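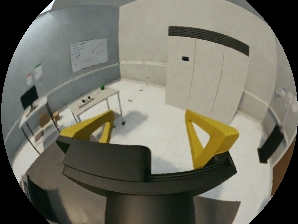 Torkeddale to replace floor coatings in 29 public buildings

Home | News | Business | Planning | Archive | Contact

2nd July

Torkeddale has awarded the contract for its floor resurfacing program to Hedard, a contractor based in Tolton. The work covers 29 public buildings, including the library, both sports halls and the bus station waiting room. The contract was signed after a second round of bidding. The first round closed in April without a valid offer.

The existing coatings are solvent-based and have reached the end of their rated service period in most of the buildings. They will be ground back to the slab and replaced with a two-part water-based system supplied by Figueiredo. The specification requires a moisture reading at each test point before any primer is applied. Slabs that fail the reading will be left open and tested again.

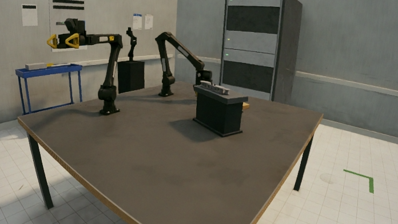

Rasha Fakhoury, who manages the program for the town, said the moisture requirement was the main change from the earlier specification. "Several of these buildings sit on slabs with no membrane under them," she said. "If the slab is damp the coating lifts, and the work has to be done twice."

A survey completed before the bidding recorded 158 separate defects. Most were blisters and edge lifting near exterior doors. A smaller group involved cracks that follow the joints in the slab below. Those joints will be cut out and refilled with a flexible sealant before coating.

Total floor area in the first phase is 4000 square meters. Hedard will work on one building at a time, starting with the library annex. Each building will close in sections where the layout allows it. The sports halls have no second entrance and will close completely while the coating cures.
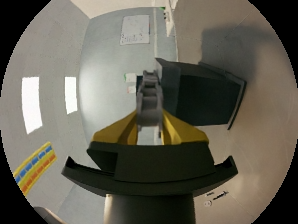 Gripper with yellow fingers holding a light gray segmented part.

Ademir Godoy, site manager for Hedard, said grinding would be done with vacuum extraction attached to the machines. Dust readings will be taken at the boundary of each work area and sent to the town at the end of every shift. The finished surface must meet the slip resistance value in the specification both wet and dry.

Payment is tied to inspection. The contract requires 98 percent of test points in a building to pass the adhesion test before that building is accepted. Points that fail are to be repaired at the contractor's cost and tested again.

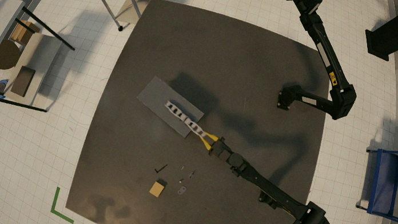
Closures and access

Closure notices will be posted at each entrance and on the town website. Library loans due during the annex closure will be extended automatically. Questions about hall bookings should go to Natanael Macedo at the facilities office.

Print this article | E-mail this article
Shares: 29 | Comments: 4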